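Simulation Task Operator (2 positions)
Plererex – Dradholm office

Plererex is moving the clearing of break-room counters at its Dradholm site to robot arms. Each task is rehearsed in simulation first.
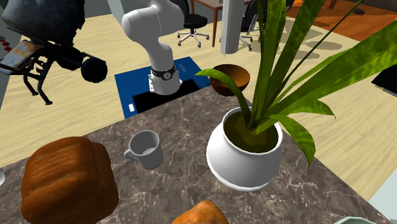 Operators steer the simulated arm, log failed grasps and write up each run. The job replaces part of the evening clearing shift. Current shift staff get first consideration and keep their pay grade during training, which lasts 5 weeks.
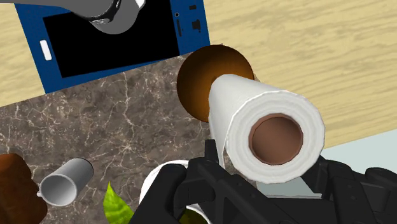
Simulated counter task: gripper holding a paper towel roll.

Requirements: steady hand control, clear written English, patience with repeated work. No programming needed. Target output is 290 logged runs per operator by the end of January. Work is seated – breaks are fixed and paid.

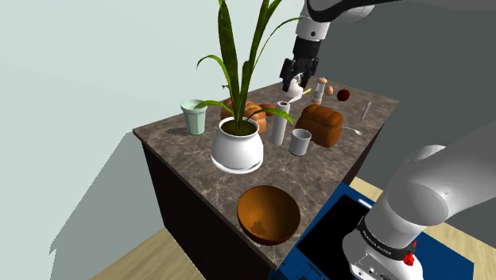
Send a short letter to Gudrun Ruppert, Staffing. Questions about shift changes go to Glória Vilela. Applications close 8 September 2023.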